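Home | Products | Newsroom | Technical Documents | Where to Buy | Contact

Stemar Extends Bracket Warranty and Revises Load Ratings for Rod Hardware

WITTHORPE, 2021-12-16 - Stemar, a supplier of residential fixtures and fittings, has released revised load ratings for its Drirby line of wall-mounted rod hardware. The revision covers 123 catalog items and replaces the ratings published in May. Warranty coverage on brackets and collars in the same line has been extended to 4 years from the date of purchase.

The revised ratings apply to vertical and horizontal mounting. Earlier data sheets listed a single figure for both. Under the new system, each bracket carries two ratings, one for load along the rod and one for load across it. Installers should use the lower of the two where the direction of load is not known in advance.

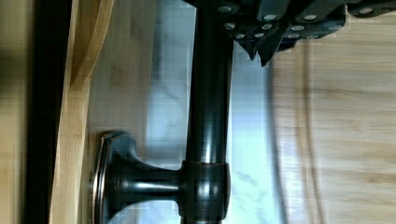 Wall bracket and collar with rod, dark bronze finish.

Testing was carried out at the Stemar facility in Witthorpe. Each sample was fixed to a framed wall section and loaded in steps, with a rest period between steps. A sample was recorded as failed when the base plate moved away from the wall surface or when the rod slipped in the collar. Results for masonry walls will be issued as a separate sheet. Until then, the existing masonry figures remain in force.

Brackets rated at 80 pounds or more must be fastened to a stud or to solid blocking. Hollow-wall anchors may still be used with lighter brackets, subject to the limits printed on the anchor package. The fasteners supplied with each bracket are unchanged.

Finishes are not affected by the revision. Soylu, which applies the bronze, nickel and black finishes for the Drirby line, will continue to supply all current colors. Customers matching new parts to older ones should order from the same finish code, as shades differ slightly between codes. 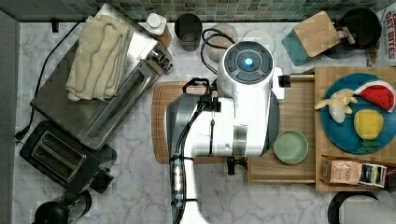 The care instructions for the line have also been rewritten. Finished metal should be wiped with a soft cloth and plain water, then dried. Abrasive pads, bleach and ammonia cleaners will void the finish warranty. The same instructions apply to Drirby pulls and knobs used in kitchens, including those on a drawer front below a countertop, where cleaning products used on the counter can run down onto the metal. Spills should be wiped off promptly.

Retailers may sell existing stock in its current packaging. Cartons packed after the date of this release will carry the new ratings on the end label, and a revised data sheet will be placed inside. Part numbers and list prices stay the same.

The full rating tables are available in the Technical Documents section of the Stemar website. Printed copies may be requested through any Stemar distributor.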